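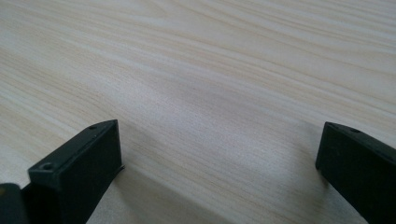

Pale grain on a tabletop, with the light across the middle.

The kitchen table is coming back to Flisevbridge

For a long time the town of Flisevbridge ate standing up. The older houses along the river have small kitchens, and when owners remodeled them they put in counters and stools and got rid of the table. Tables went to the curb or to the basement. A few went to grown children who didn't want them either.

This spring people started hauling them back up the stairs. With schools closed and offices sending everyone home, a flat surface with room for four chairs was suddenly worth having. At Grudia, the secondhand furniture shop on Ellis Street, 68 tables were sold between the middle of March and the end of May. In the same stretch last year the shop sold 34, and that counted two card tables.

The shop's buyers say people ask for the same thing over and over: light wood, no leaf, no glass. Glass shows every fingerprint and makes a racket under a cereal bowl. Dark tables sell slowly because most of the rooms they are going into face north, and the owners have had enough of gloom.
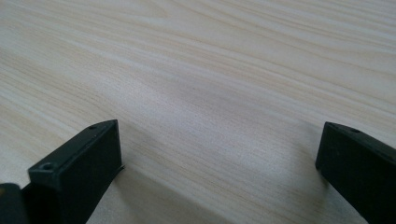
Light-colored wood with a smooth finish.

Size is where buyers go wrong. A table looks small in a warehouse and huge at home. Grudia now hands out a sheet of brown paper with each inquiry and asks people to lay it on the kitchen floor overnight, then walk around it in the morning with a cup of coffee. If you can't open the oven, go smaller. Allow three feet behind any chair that has to be pulled out. Against a wall you can get away with less, though somebody will end up trapped on that side at supper.

Finish matters too. Oil is easy to repair but has to be redone. Varnish holds up against spilled juice until it gets a deep scratch, and then the whole top may need sanding. Wax looks good and does almost nothing against a hot pan. One family on the east side of the river bought a waxed table in April and has been using trivets with great discipline ever since.

Prices have gone up, as you would expect. The Esico building, a former shoe factory where several small makers rent benches, has a waiting list that runs into July. A plain four-seat table from one of the shops there starts at $442, delivered inside town limits.

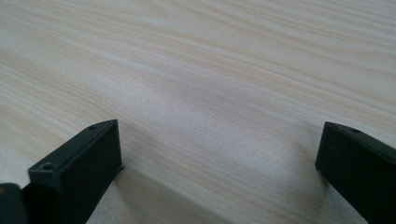
Most of the makers there would tell you to check the basement first. An old table with a wobble usually has a loose bolt or a corner block that has come unglued, and either one can be fixed in an evening with a wrench and a clamp. Water rings are often only in the finish. Try a soft cloth and a little furniture oil, and leave it alone for a day before you reach for sandpaper.

Grudia is open by appointment and will hold a table for three days without a deposit.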